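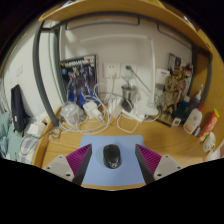 Foruvia Home Office Survey: data card

Version 2, released 2/16/22. Maintainer: Yolanda Escobedo. Data checks: Tamsin Villanueva.

Summary

The file holds 1,777 responses to a mail and web survey on working from home in the Cornby area. Each row is one person. Questions cover hours worked at home, the room used, furniture, internet service, noise and monthly costs. The survey was open during August only.

Files

responses.csv - one row per respondent, UTF-8, comma separated
codebook.txt - variable names, question wording and value labels
weights.csv - household weights, joined on resp_id
changes.txt - edits made after version 1

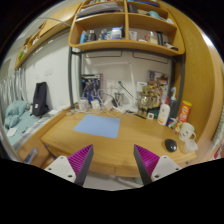

Missing values are coded -9 when the question was skipped and -8 when it did not apply. Do not average a column before recoding both. The cost columns are in whole dollars and are capped at 1,000, so the top value means "1,000 or more."

Sampling

Addresses were drawn from the Schumacher mailing list in two waves. The second wave was limited to apartment buildings, which had a low response rate in the first. The variable wave records which draw a respondent came from. Web responses without a valid mailing code were dropped before release.

The weights adjust for building type and household size. They do not adjust for occupation. Clerical and software jobs are overrepresented, and figures for trades or health care should be treated as weak.

Known problems

The question on desk space (q14) was worded differently on paper and on the web. The paper form asked for the width of the work surface; the web form asked for the "usable" width. Version 2 keeps both in one column and adds q14_mode to tell them apart.

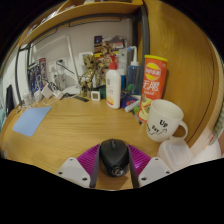 Uma wrote in after version 1 that the two wordings should never have shared a column, and that q14 shows a gap of several inches between modes even among people in the same building. The gap is real. Splitting the column would break existing scripts, so the change is held for version 3. Until then, filter on q14_mode before comparing widths.

The 390 respondents who share a room with another worker were asked the noise questions twice by mistake. Only the first set of answers is kept.

Small groups

Any table cell with fewer than 50 respondents should be merged or left out of published work. Street names and employer names have been removed - free-text answers were read by hand for both. 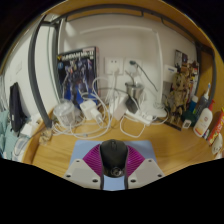 Loading the data

Read resp_id as text. Some IDs begin with zero and will not match weights.csv if they are converted to numbers. The weight column is hh_wt.

Corrections

Send the resp_id, the column name and the value you expected to the maintainer. Accepted corrections are listed in changes.txt with the next release.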